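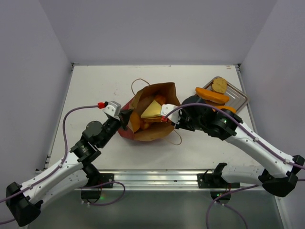 # Progress report to the fund, second period: Loose tea and refill packing at Mullside

## 1. Where we are now

The first period was mostly preparation. In this second period the shop at Mullside has been open and selling, and the small packing room behind it works four days a week. The plan which the fund accepted had three parts: to sell dry goods in paper instead of plastic, to train new packers from the town, and to supply two other shops, one in Galtirton and one in Skanham. The first part is going well. The second is going well with one change that I explain in section 4. The third part is late in Skanham, and I will say clearly why.

I write this report myself, as I did the last one. Where I give my opinion and not a result, I try to mark it.

## 2. The shop

We now sell tea, rice, lentils, oats, dried beans, coffee and four kinds of flour. The tea was not in our first plan. Customers asked for it from the opening week, and we moved a part of the money for spices to buy the tea drawers. This change was approved by your office in November.

Tea has become the product that brings people in during the morning. Rice is what they carry home in the largest quantity. The flours are slower. Rye flour especially stays too long in the bin, and we have twice sold the remaining part at half price so that it would not become old. From the next period we will order rye only when a customer asks for it, and the free bin will be used for sugar, which many people look for and do not find with us.

The opening hours are changed also. We wrote in the application that we would open at nine. In practice the street is empty until ten, when the bus from Galtirton arrives, and on the other side there are people who come from work at six and find the door closed. We moved everything by one hour. Sales in the last hour of the day are now better than in the first.

## 3. Paper bags and their problems

In the first period we bought our bags from two suppliers, and the quality was not equal. The cheaper bag opened at the bottom fold when it was filled with rice. It happened mostly with customers who walk home and hold the bag from below with a warm hand. We gave new rice to each person who came back, but probably not every person came back.

We then ordered 2000 bags of a stronger paper from the Mizuno line, with a flat bottom and a double fold. They cost more. I compared the complaints of six weeks before with six weeks after, and with the new bags there was one complaint, about a bag that had been left on a balcony in the rain. I don't think any paper bag can help there.

After this result we made a second order, again 2000, in a smaller size for tea and coffee. The smaller bags have a fold at the top which closes without tape. The packers like it, and so do I, for the tape was the one material in the shop that we could not put with the paper for recycling.

One question is still open. Flour comes through the side seam a little when the bag is pressed, and the shelf becomes white. We have tried to fill the bag less full, and it helps, but then it looks like a poor weight to the customer, even when the scale says it is correct. I have asked the supplier for samples with a glued seam.

## 4. Training of packers

The application promised two courses, each of six weeks, with five learners. The first course is finished. Four learners completed it and one stopped in the third week when she found full-time work at the hospital laundry, which I count as a good end for her, although for your table it must be written as "not completed".

The lessons were in this order:

- washing of hands, aprons, hair covers, and the cleaning of scoops and bins
- reading the scale and setting it to zero with the empty bag
- filling and folding
- labels, with the allergens in bold letters
- stock book and ordering
- serving at the counter

The counter was last in the order and this was my mistake. Three of the learners had never worked with customers and they were nervous about it during all the weeks before. When they at last stood there, they saw that it is mainly saying good morning and listening. In the second course the counter will come in the second week, for one hour each day, with an experienced person beside the learner.

I also want to change the length of the lessons. A lesson of 90 minutes was too long for the part about labels. People became tired and began to copy without reading. We will make it two shorter lessons with work in the packing room between them.

Two of the four learners now have paid hours with us. The third is helping in her family's bakery and uses there what she learned about allergens. The fourth is looking for work, and I wrote a reference letter for him.

## 5. Supply to Galtirton and Skanham

Galtirton receives a delivery every Wednesday. The shop there takes tea, oats and lentils, already packed by us, and returns the empty crates the following week. The first deliveries had mistakes in the quantities, as we took the order by telephone and wrote it on loose paper. Now the shop sends a written list, we tick each line, and a copy travels with the crates. There have been no mistakes after that.

Skanham has not started. The shop which signed the letter of intent moved to a smaller place, and the new owner of the building is still repairing the floor. I visited twice. On the first visit I was told that they would open in one month, and on the second visit I was told the same thing. I believe that the wish to work with us is real, but I can't give you a date which I trust.

I see two possibilities. We can wait until the end of the next period and keep the money for the delivery crates untouched. Or we can offer the same agreement to the market hall in Skanham, where a stall is free and the rent is low. My preference is the second, but it needs your agreement, as the market hall was not named in our application.

## 6. Money

The full table is sent separately with the receipts. In short, we are under the budget for equipment, over the budget for bags, and correct for wages. The extra cost of bags is covered by what we saved on the shelves, which we bought used from a closed pharmacy and painted. In total we have 10 percent of the grant for this period not yet spent, and nearly all of it belongs to Skanham.

The income of the shop pays the rent and the electricity. It does not yet pay the wages, and in the plan it should do this only in the fourth period.

The price of tea rose twice. We raised our own price once and accepted a smaller margin the second time. I will look at this again before the summer, when people buy less tea in any case.

## 7. What we ask from the fund

1. Permission to move the Skanham delivery to the market hall, or your advice to wait.
2. Permission to use a part of the unspent money for a second scale. At present the packing room and the counter share one, and on busy mornings the packing must stop.
3. A short extension for the training report of the second course, so that it can include whether the learners found work.

## 8. Next period

The second course starts after the holiday with five learners, and there are already names on the waiting list. We will test the glued bags for flour, bring sugar into the shop and take the remaining rye flour off the shelf. I also plan an open afternoon for the neighbors, with tea, where people can bring their own jars and learn how we weigh them.

The next report will come in the same form. If the fund prefers fewer words and more tables, please tell me and I will change it.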